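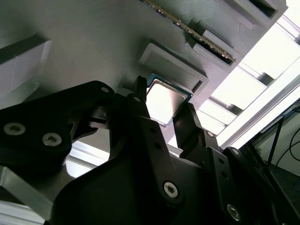

Every budget season I get asked to read somebody's automation proposal, and every budget season the proposal has one big number in it. The number is the arm. The arm has a quote and a lead time, and a director can picture it standing on the floor. Everything else is in a line called "integration," and that line is a guess.

I think we should turn the page upside down. Start with the plastic.

The job I have in mind is putting processors and memory into used desktops at Avstead, where Bistier runs its refurbishing work. A person with a week of practice can do it while talking about lunch. The machine needs a chip to be lying in a known spot, at a known angle, with enough bare edge for two fingers to get hold of it. So somebody has to draw a plate with a pocket for the chip and a slot for the memory, print it, find out the pocket is too tight, and print it again. Timo Wegener, who draws most of them, is on revision 20. The first proposal I read had budgeted for one.

The plates themselves are cheap. Wegener showed me a materials bill of 48 dollars for a set, and I believe him. His hours are another matter. They were charged to general engineering, so the project looked healthy for months while a different department got poorer.
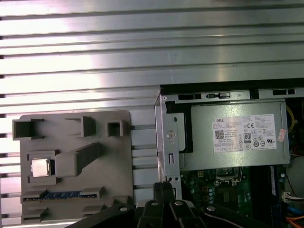
Parts plate on the left, Dell power supply and open chassis on the right. The processor socket is still empty.

Look at what the machine has to deal with on the computer side. The socket is partly tucked under the power supply and it has its own frame and lever. There are wires looping down the wall of the case. A case like that was designed for hands, by people who had no reason to think about anything else, and next quarter's pallet may hold a different model with the socket somewhere else. Ask the vendor what a change of model costs. Ask for it in writing. I have done this with three vendors and gotten one straight answer, from Seidel, and it was high enough that I respected them for it.

Damir Grgić, who put together the Avstead plan, thinks I'm too gloomy. His sheet says 2,381 machines a quarter, and at that volume the payback looks fine. I asked how many of those were the same model. He went back to the receiving records and came up with 1,860, which was better than I expected, I admit. But they didn't arrive together. They came in dribs and drabs between other things, and a plan that needs a changeover every few days is a different plan from the one on the sheet.

He also makes a fair point about me. I never ask these questions about people. When we hire a technician, we don't budget for the bench being the wrong height or the screwdriver that goes missing – we just absorb it. Fine. But a technician with a bad bench still finishes most of the day's work. An arm with a bad pocket finishes none of it, and then a technician has to come over anyway.

I'm not against the purchase. I would sign a smaller one tomorrow. Buy the arm used or lease it, pick one model of computer, and put the money you saved into a named line for fixtures and fingers, with Wegener's hours on it where everyone can see them. Add a second line for scrap, and decide beforehand who pays for a board with bent pins. At Veseo, where I worked before this, that last question took longer to settle than the installation did.

And count whole machines. Demos like to count placements, and a placement is a chip going into a socket. A finished computer has a closed lever, seated memory, a cooler on top and a side panel screwed back on. If the arm does two of those steps and a person does the rest, write that down and work out what you're paying for the two. It may still be worth it. Grgić has promised me a new sheet in December, with the fixture line filled in.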